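June, evening

Started on the old computer after breakfast, as I'd been saying I would since the long weekend. It has been shutting itself off for a month now. It did it twice while I was doing the invoices for Yvonne Pilkington and I lost the second lot completely, so I wrote them out by hand and drove them over to her in Tunstall. She said she preferred them that way. I don't.

I cleared the kitchen table and put the green towel down so the case wouldn't scratch it. Had to move the fern to the bathroom. The side panel came off with the two thumbscrews at the back and then a good thump with the heel of my hand, the same as last time. The dust was bad along the bottom and in the front vents. I took it out to the back step and used the paintbrush and the vacuum by turns, holding the fan still with a pencil. A fair amount blew back on my jumper.

Amber came by at 3 with the tube of paste from her brother. He'd told her a bit the size of a pea and no more. She stayed for a cup of tea and read me the instructions off her phone while I got the cooler loose. One of the clips was stiff and I was worried about it snapping. It let go in the end with a crack that made us both jump, but it was only the clip. The old paste underneath had gone hard and grey like dried putty. I cleaned it off the chip with a coffee filter and rubbing alcohol, which took five filters and most of half an hour. It came up nice and bright.
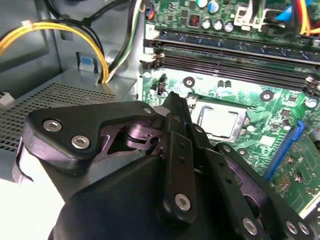 The memory I left alone. I had thought about taking the sticks out and putting them back in, as Amber's brother says that cures half of what goes wrong, but it was never a memory sort of problem and I didn't want two jobs going at once. If it still shuts off I'll do that next.

Amber asked why I don't just buy a new one. I told her I'd looked. The Pleretti she pointed me to in the flyer was $618 before tax, and it doesn't have a place for discs, and I have all of Dad's slides on discs. The one I've got does everything I ask of it when it's running. She said fair enough and had another biscuit. She is thinking of getting one herself for the kids, but they want something that plays games and I expect it will come to a good deal more than that.

She left before five to pick up the younger one from swimming. I put the new paste on after she'd gone. Lined up the cooler, pressed down on the corners, did the clips in the order the sheet said – opposite ones first. Plugged the fan back in. I nearly forgot that and had the panel half on before I remembered.

It started first go. The clock was wrong and it wanted me to press a key to carry on, so I suppose the little battery is on its way out too. Wrote that on the list for town. I set the clock and let it run while I made supper, and did the first page of invoices again with the soup beside me. No trouble so far. There's a screen that shows the temperature and it used to sit up at 75 with hardly anything open. I looked again after I'd washed up and it was well under that. I'll check tomorrow when it has been on all day, and I won't tell Yvonne it's fixed until I've got through a full set.

I had one small screw left over. I went around the whole case with the torch and can't see where it belongs. It may have been rattling in there since Keven put the drive in. It's in the egg cup on the windowsill with the others.

Other things. Paid the phone. The Rovitz man rang about the eavestrough and can't come until the rain lets up, which is what he said the last time. He wants the ladder moved away from the side of the house before he gets here, so I'll have to ask next door for a hand with it. Took the towel out and shook it, then gave up and put it in the wash with the jumper. Fern back on the table. It lost a frond on the trip.

Stiff in the shoulders from leaning over. Bath and bed by 8 if I can manage it. Need milk, stamps, the battery for the clock, more coffee filters.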